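March
By Zodwa Swanepoel

Unnur Hjaltested has made a documentary called Skoltley, and she would like me to stop calling it patient.

"People say patient when they were bored," she says. We are in the upstairs bar of the Yorath at 6 in the evening, an hour before the second screening, and she has already told the projectionist twice to turn the sound down.

The film follows a year in a harbour village where the ferry has been cut back. There is no narrator and no music, and the camera rarely goes higher than a person's waist. The distributor, Prendine, calls it "an act of radical listening". I ask what that means.

"It means they had a poster to fill."

I have my own doubts. At 20 minutes in, a man mends a gate, and he is still mending it long after I had got the point. Hjaltested doesn't mind me saying so. She shot 1051 hours, she tells me, and threw nearly all of it away. I suggest that a big number like that is often used to make a thin film sound heroic.

"Yes, it is. I used it on the funders."

Did the villagers behave differently because she was there? "Of course they did. They tidied up. Anyone who claims their subjects forgot the camera is selling you something." She includes herself in this, having said exactly that in her application to the Zunov fund.
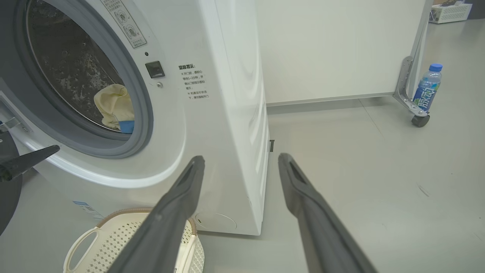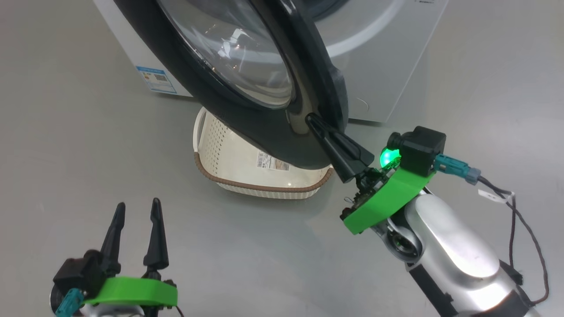
Front-loader, door open
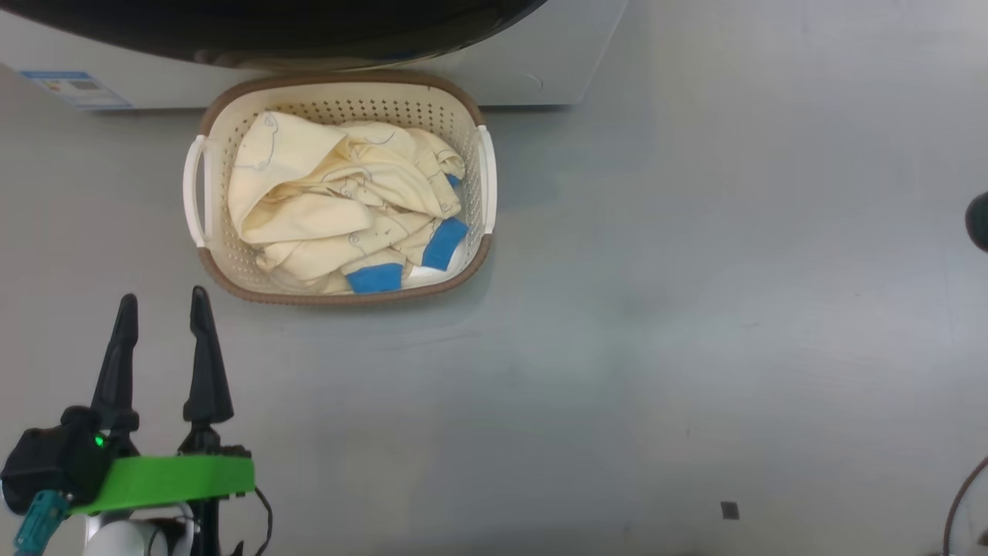
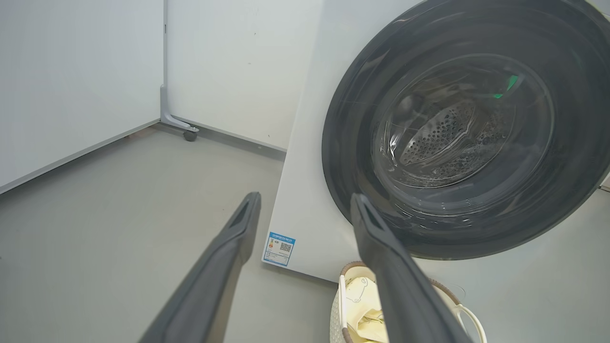
The best thing in Skoltley is a row over the ferry timetable, held in a kitchen between two sisters who plainly agree with each other. It is funny and a bit cruel. I ask whether the sisters have seen it.

"One has. She wanted it longer."

And the other? Hjaltested looks at her drink. "She hasn't replied to my letter. I left it in anyway. You can write that down."

She is less frank about the ending, a long shot of the empty slipway that looked to me like a director who couldn't choose. She says it was always going to end there. Her editor, she admits, preferred the gate.

Skoltley is at the Yorath until the end of the month.

We use cookies to remember your preferences. Accept all | Manage settings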